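1/ I've been working out of Dovbridge since April, mostly living in hotels, and a few people asked how I handle sleep on night shift. Posting what I do. I'm not a doctor. I fix conveyor motors.

2/ My shift ends at 6 a.m. The plant is out past the Clomville exit, so I'm back by 6:30 if the drawbridge is down. I don't eat a full meal at that hour. Toast or a banana, then a shower.

3/ Sunglasses on the drive home, unless it's raining hard. I started doing that my second week on nights. Can't say how much it helps. I still do it.

4/ Last coffee is at 1 a.m. It used to be 3. Moving it back was rough for a week and then I stopped noticing. The vending machine coffee at work is bad enough that this part is easy now.

5/ When you check in, tell the front desk you sleep days. Say it again when the clerk changes. I ask for no housekeeping until after 3 p.m. and a room away from the elevator and the ice machine. Most places will do it if you ask before they hand you the key.

6/ Top floor if they have it. Footsteps overhead at 10 a.m. are worse than traffic. Traffic is steady. Kids are not.

7/ Curtains never close all the way in the middle. Use the pants hanger from the closet, the kind with clips, and clamp the two sides together. For the gap along the wall I carry painter's tape. It peels off clean as long as you don't leave it up for a month.

8/ Rolled towel along the bottom of the door. Hallway light comes in there and so does the vacuum noise.

9/ Temperature: I set it to 66 and leave the fan on, not auto. The fan clicking on and off wakes me up more than the noise of it running. Some thermostats go back to their own setting after a couple of hours – ask the desk if they can turn that off.

10/ Phone goes across the room, face down, with only two numbers allowed to ring through. I log my hours in a paper notebook. I tried Useo for a month and quit when it started sending me a sleep score at noon. While I was asleep.
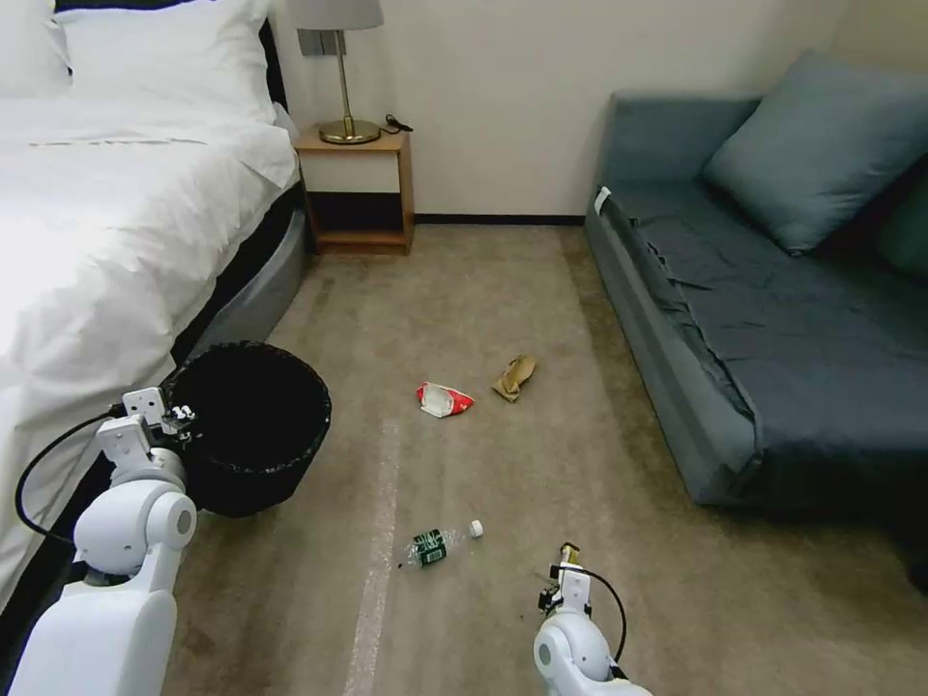 11/ My target is seven hours in one block. I usually get six. On the bad days I split it, four in the morning and two before work, and that gets me through a shift but not through a string of them.

12/ Days off are the hard part. I don't flip all the way back. I stay up until 3 or so and get up at 11. You lose the morning but you can still get to the bank and see people at dinner.

13/ Someone asked about cost. Earplugs are $29 for a box of 100 pairs at the Pace by the highway. Sleep mask was less than that. The painter's tape I already had in the truck.

14/ I've done 47 night shifts on this job so far. If you work nights and have a fix for the leaf blowers at 9 a.m., please reply. I've got nothing for that one.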